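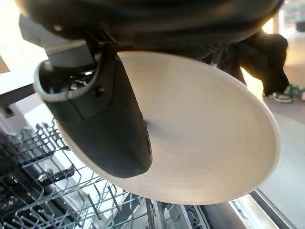

Item 14. Cream plate, few dark specks near the middle.

KITCHEN CHECK, KARPPINEN FLAT, VEKENSTEAD
Done by: Hertta Harju, for Vernura
Date: 2018-02-11
Sheet covers: worktop, sink, dishwasher, crockery, floor, electrics. Not the hob or oven, they have their own sheet.
Marks: OK / FIX / WATCH / N/A. Anything marked FIX needs a name and initials next to it before the sheet is filed.

WORKTOP

1. Surface clean, no crumbs or standing water
OK. Wiped down at the start. White gloss shows every smear so do it with the dry cloth after the wet one, not just the wet one.

2. Front edge, chips and sharp bits
OK. Ran a hand along the lot. Smooth. Plates get knocked on this edge when people go between sink and dishwasher, so keep it on the list even when it passes.

3. Seal along the back, under the yellow panel
WATCH. Sound for most of the run. Lifting slightly at the far end, could get a fingernail behind it. Same as last time I think but last sheet only says "ok-ish". Please write where, and how long the gap is.

4. Glare
New item, asked for by the office. Gloss top with the lights on is quite dazzling from the dishwasher side. Not a hazard as such. Knives left on it are hard to see though. Knives go in the block or in the drawer, not on the top.

SINK

5. Bowl and rim, dents, rust, loose fixing
OK. Rim tight all round, pushed on it in the corners.

6. Hot tap, temperature at the spout
OK. 38 after a short run, thermometer in a mug. Goes higher if left but didnt go anywhere near scalding while I stood there. Rinditz set the mixer, their sticker is inside the cupboard door.

7. Waste and trap
OK. Dry tissue round the joints, tissue stayed dry. Smell fine.

8. Sharp items left in the bowl
OK. Plates in the sink are fine, knives and peelers in the sink are not. Has been a problem in this flat before (see April sheet, cut thumb, plaster only).

9. Cupboard under the counter, what's in it
FIX. Dishwasher tablets in an open tub, bleach next to them with the cap on crooked. Tablets to go in a lidded box on the high shelf. Bleach upright, cap on properly, other side of the cupboard. Fronts have no handles to tie a lock to so if children are visiting it needs the inside magnetic sort. Who: ______ Initials: ____

DISHWASHER 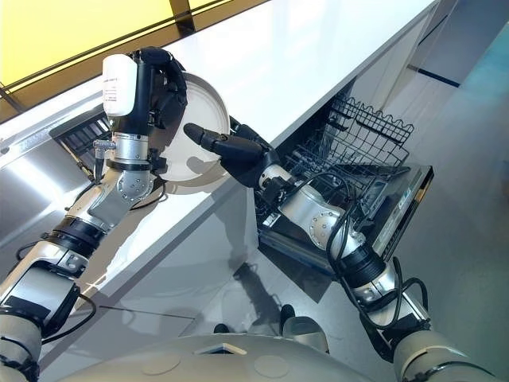

Items 10 to 12. Door right down, upper rack part way out. Plate up at the worktop edge.

10. Door opens fully and stays put
OK. Comes down flat, no drop, no bounce. Spring even on both sides as far as I could tell. Opened and shut it 3 times.

11. Door not left down when not being loaded
WATCH. This is the main one for me. Door at shin height, dark inside face, and you come at it from the side with your hands full. Shut it if you stop to do anything else, even answering the door. Clear floor in front of the lowered door should be 800 mm, there was that once the stool had been moved. Stool to live somewhere else please.

12. Racks run freely
OK upper, OK lower. Pull them one at a time. Lower rack all the way out over the door AND upper out as well is a lot of weight out front when it's loaded, don't.

13. Rack wires, coating intact, no bare ends
OK. Went over the tines with a cloth, it snags if there is a bare end. No snags. If a coating does go there are paint-on repair kits, don't leave it, it rusts and then marks the plates and then someone blames the tap water.

13a. Cutlery
N/A on this visit. General reminder, points down, long knives flat or washed by hand.

13b. Filter
FIX. Grotty. Took it out, rinsed, refitted, so fixed on the day, but nobody has initialled for the monthly clean since I don't know when. Name needed against this job. Who: ______ Initials: ____

13c. Trim and controls along the top of the door
OK. Trim not lifting. Buttons all press. Keep the wet cloth wrung out for this bit.

CROCKERY

14. Plates, chips, cracks, crazing
WATCH. See the one at the top of the sheet. Rim good, no chip that I could find. The dark specks want a proper scrub and then another look. If they come off they're food, put it back in use. If they stay and you can feel them with a nail, bin it. I did not have time to do this so PLEASE whoever picks up the sheet, do it and write the result in.
Result: ____________________

15. Plates held properly when loading
OK in general. By the rim, firm grip, over the worktop or over the rack and not over the bare floor. Two-handed for anything wet. Don't lean across the open door to reach the sink, walk round.

16. Scraping and rinsing before loading
Scrape into the food bin. Quick rinse over the sink, face down so it runs off into the bowl and not down the cabinet front. No need to wash it twice over, it's a dishwasher.
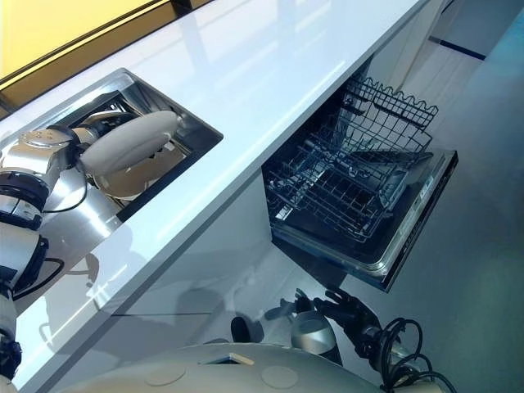 Items 5, 8, 16. Dish tipped over the sink, plate in the bowl. Dishwasher open, no dishes in the rack.

17. Rack checked empty before a new load goes in
OK. Sounds daft, but clean and dirty got mixed in this flat twice over the winter. Magnet on the front saying CLEAN one side and DIRTY the other would sort it. Have asked.

18. Broken crockery kit
FIX. Should be dustpan, thick gloves, newspaper and a rigid box. Found the dustpan and one glove. 2 gloves needed, obviously. Who: ______ Initials: ____

FLOOR

19. Dry, no slip patches
OK. Drips between sink and dishwasher are normal with the door down, mop as you go. Cloth on the hook is for floor only, don't use for worktop. It's the grey one.

20. Nothing trailing or stacked where people walk with plates
WATCH. Same comment as item 11. Anything with a lead or cable goes well back from the wet side of the kitchen and off the walking line. One person loading at a time, anyone else waits clear of the door.

ELECTRICS

21. Sockets near the sink, cracks, scorch marks, loose plates
OK. None cracked. Test button on the RCD pressed, tripped, reset.

22. Dishwasher isolator, labelled and reachable
FIX. Reachable yes. Label has gone, only the sticky left. Label maker is at the Vernura office, bottom drawer. Who: ______ Initials: ____

23. Lights
OK. All working.

COMMENTS

Kitchen is in decent order overall, cleaner than I was led to expect. Most of the FIX items are small and could be done in one go with a trip to the shop (lidded box, gloves, magnet).

The thing I would push is the door, item 11. I barked my own shin on it while writing up item 3, so.

Rinditz are due back to look at the mixer in April. If they are coming anyway get them to do the seal in item 3 at the same visit, they do sealant, it just has to be on the job sheet beforehand or they wont bring any.

Item 4, if the office wants glare as a regular item then somebody has to decide what a pass is. I have left it unmarked.

Old form still has "tea towels boiled weekly" on page two. Crossed it out, it has not been done that way for years. They go in the machine at 60 like everything else.

Hertta Harju
Copy to Karppinen, copy in the folder by the fuse board.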